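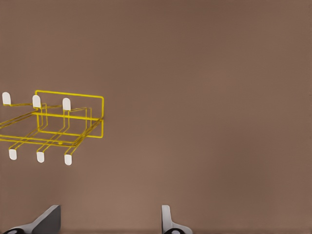 The Lamps of Zornstead (audio drama)

The Lamps of Zornstead is a science fiction audio drama written by Sorcha Dunne and released by Kondton in May. It is the fifth story in the Liltstead range and the first in which the travelling surveyor Hoshino appears without her ship. The running time is 549 minutes over 11 episodes, which makes it the longest story of the range.

Publisher's summary

Every night at Zornstead, the lamps are lit for the people who went down into the valley. Every morning one more lamp has gone out.

Hoshino has come to measure the valley for a new map. But the keeper of the lamps does not want it measured, and the voice on her radio is giving her numbers from a survey that she has not yet made.

Plot

Hoshino is left at the colony of Zornstead after her ship is called away. She learns that 633 settlers entered the valley two generations ago, and that their families still receive short messages from them. The keeper, Oriel, asks her to stop her work. When Hoshino goes down with a rope and a lantern, she finds that time in the valley passes much more slowly, and that for the settlers it is still their first evening.

The radio voice is her own, speaking from the end of the survey. In the last episode she must decide whether to send the numbers back, and so bring herself into the valley again.

Cast

Hoshino is played by Toshiko Takagi, who also reads the radio voice. The part of Oriel was recorded separately and added later.

Continuity

The broken compass was given to Hoshino in the second Liltstead story. Oriel mentions a flood at the northern colony, and this event is heard in full in the story after this one.

The ship is heard only in the first episode.

Production

Dunne first wrote the story as a stage play with two actors. The working title was The Slow Valley. Episode 5 was rewritten during recording so that the settlers could be heard singing.

See also

Liltstead (audio range)
List of Liltstead stories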